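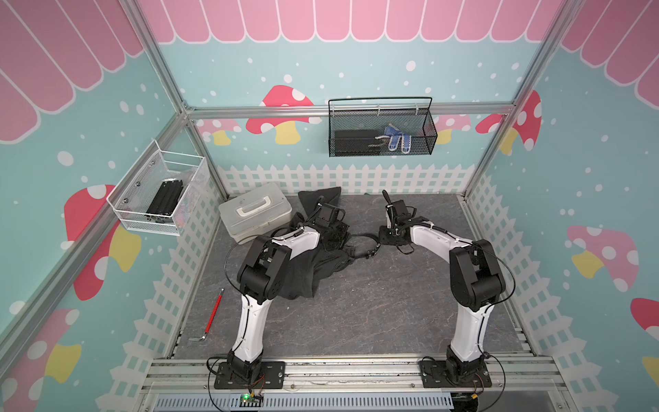
Issue 8, page 4

Radebe Driveways and Paths: your questions answered

We get asked the same things a good deal, on the phone and over garden walls, so we've put our usual answers together in one place. If yours isn't among them, do ring us or pop in, and we'll have a proper chat about it.

Which surface should I choose for my front drive?

It depends on what you want from it, and I'm afraid we can't give you a one-word answer! Gravel is the cheapest to lay and has that lovely crunch when somebody comes up to the door, but it does wander on to the pavement and it's hard going with a pushchair or a wheelchair. Block paving costs more and takes longer, though a single stained or sunken block can be lifted and swapped without disturbing its neighbours. Resin-bound stone gives a smooth, even finish and is kind to bare feet and small wheels. Tarmac is plain, but on a long drive it can look very smart with a neat edging of setts down either side.

If you're torn, come and walk on them. We have a good stretch of each laid out in the yard at Brerkitz, and people often change their minds once they've seen the colours outdoors and felt them underfoot.

Do I need planning permission?

For a back garden path, hardly ever. For a front drive, the main question is where the rainwater goes. If the surface lets water through, or if the water runs off to a border or a lawn, most houses won't need to apply. If you want a large solid area that drains out to the road, you very likely will. Listed buildings, flats and conservation areas have their own rules, so please have a word with your council before you set your heart on anything. We're happy to send over a simple drawing for you to show them.

What about the dropped kerb?

That's a separate matter and people do get caught out by it. The pavement outside your house belongs to the highway, and only the council (or a contractor they approve) can lower it. Apply early. It can drag on, and it's a sad thing to have a beautiful new drive and no lawful way of getting the car on to it.

How long will the work take?

Once we've started, a typical front drive in block paving keeps us busy for 8 working days, a bit less for gravel. Heavy rain slows us down, and so does anything unexpected underground, such as old footings or a forgotten soakaway. We once came across the whole floor of a vanished garage under a rose bed. We'll always tell you the same day if something like that crops up, along with what it might do to the price.

Can I still get to my front door?

Yes, nearly always. We put boards down wherever there's a soft or open patch and we try to leave you a clear way through each evening. Resin is the exception, as it has to be left completely alone while it cures, cats included. If you have only the one door, tell us when we come to measure and we'll work out how to do it in two halves.

How much does it cost?

Every garden is different, and we'd rather come and look than guess, but it's only fair to give you something to go on. Our smallest block-paved drive, big enough for one ordinary car, starts at £2,395 including digging out, the sub-base, edging and taking the old surface away. Steps, walls, drains and lighting are extra, and so is a sloping site where we have to build up one side. The written quotation is free and you needn't decide on the spot.

What is the difference between the Joven and Cikar ranges?

Joven is our tumbled block, with softened corners and mixed sizes, and it sits very comfortably in front of an older house. Cikar is crisper, with straight edges and paler greys and buffs, and suits a newer front or anybody who likes clean lines. Both are the same thickness and both will take the weight of a family car, so it really is down to taste. A border of one around a field of the other can look rather handsome, too.

Will weeds grow through it?

Weeds hardly ever come up from underneath if the base has been laid properly. What you'll see is seed that has blown in and settled in the joints, and it pulls out easily while it's young. A stiff brush every so often does more good than any bottle. Moss likes shade and damp, so if your drive faces north, expect to be out there with the broom a little more often in the wetter months.

When can I pressure wash block paving?

Give it a full season to settle first. After that, hold the lance low, keep it at a slant and don't dwell on the joints, or you'll blast out the sand that holds everything together. Top the joints up with kiln-dried sand on a dry day afterwards. April is a good time for it, when the worst of the winter muck is over and you've the summer ahead to enjoy the result.

My old drive has sunk in two places. Must I have it all taken up?

Not necessarily! Dips usually mean the base has washed out or was thin to begin with. If it's only where the wheels stand, we can often lift those parts, rebuild underneath and relay your own blocks so that you'd never spot the join. If water is sitting across the whole thing, it may be kinder to your purse to start afresh, and we'll tell you plainly which we think it is.

What will it do for the look of the house?

A great deal, in our view, but leave some room for planting. A drive that runs from wall to wall can feel bare, however nice the stone. Even a narrow bed beneath the window with lavender or a clipped box ball will soften it, and it gives the rain somewhere to go.

Page last updated Aug 17, 2026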